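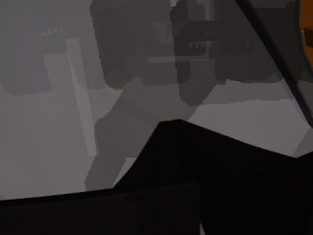 Simulated view past the gripper, dark parts at the bottom, gray surface with shadows and reflections all over it.

How to test a wipe-down chore in simulation before you waste a real arm on it

Posted 8/12/22

Quick one, writing this between runs. People keep asking if a robot can wipe a counter yet. Short answer -- sort of. Long answer is this page. It's the test I use on the Grament planner, but any planner that takes a camera view and a target area will do.

Why wiping? It sounds like the easy chore. No grasping after the first minute, no folding, nothing breaks. Flat surface, cloth, go. Then you look at what the arm's camera has to work with and it gets less easy. Gray on gray. A shadow with a hard edge looks a lot like a stain. A reflection looks like a thing you should go around.

What you need

A simulator with real shadows and reflections. Turn them ON. A flat matte surface tells you nothing.
A gripper model with all its parts, not the stripped one.
One cloth, or a block pretending to be a cloth. Block is fine to start.
A free evening. Maybe two.

Step 1. Set the light low

Most demos are lit like an operating room. Kitchens aren't. Shop benches aren't either. Drop the light till you have to squint a bit at the preview. If your planner only works in bright light you want to know now.

Step 2. Check what the gripper hides

Look at the picture at the top again. Black all along the bottom and up the lower right -- that's view you don't get. Do this before anything else: save one view with the arm at rest, mark every pixel the gripper covers, and hand that to the planner as a mask. Skip it and the planner will decide its own fingers are a big dirty patch and try to clean them. Ask me how I know.

Redo the mask if you move the camera mount. Even a little.

Step 3. Give it a clean surface first

Sounds backwards. Run the whole thing with nothing to wipe. Count the false spots. On my first go the planner called 36 spots on a perfectly clean top. All shadow edges and pale streaks. After masking and one more fix (next step) I got it down to 4. Still 4 too many but I can live with it.

Step 4. Move the camera, compare

Cheapest trick there is. Take 3 views from slightly different places. Dirt stays put on the surface. Reflections slide. Anything that slides, throw out. Shadows from fixed stuff will stay put too, so for those move the light as well -- easy in sim, a pain on a real counter. On a real counter I just have the arm shift itself and watch for its own shadow moving. Works ok, not great.

Step 5. Now add the mess

Start with one dark spot in the open. Then one inside a shadow. Then one right next to a bright patch. The shadow one is where most planners fall over. Mine missed it more than it hit for the first week. Lowering the contrast cutoff helped, but then the false spots came back, so go back to step 3 and re-check. You'll bounce between these two for a while. Normal.

Step 6. Score it by area, not by spots

I run 40 tries per setup, light and spot position random each time. Score is how much dirty area got covered, minus a penalty for wiping clean area over and over. Without the penalty the best plan is always "wipe everything twice" and you learn zero. Although -- for a home counter, wiping everything twice is maybe fine? A person does it. Slow, but fine. For a shop bench with parts sitting on it, no.

Step 7. Put something in the way

Thin things are the worst. A cord, a rod, a rail crossing the corner of the view. The planner sees a dark line and wants to wipe along it. Add at least one thin dark bar to your setup and put it at an angle, straight ones are too easy. Depth helps here if you have it. If you dont, the sliding trick from step 4 helps some, as anything raised off the surface shifts more than the surface does.

So can they do it yet

In sim, empty top, decent light, yes. Low light with shadows, most of the time. Real kitchen with a toaster and mail and a wet sponge somewhere, I wouldn't leave the room. A friend's shop over in Gaditbridge has been using an arm to wipe one bench between jobs and it's fine, but that bench never changes. Same spot, same lamp, same everything.

Common problems

Planner freezes at the start -- mask covers the target area. Shrink it or tilt the camera.
Arm wipes the same strip forever -- it's chasing its own shadow. See step 4.
Good scores in sim, bad on the bench -- your sim surface is too clean looking. Add scuffs, add more reflection.
Cloth goes through the table -- contact settings, check teh solver step size first.

Settings file for the random lights is in the Plesska folder, same place as the towel one. Towel folding page gets updated in October.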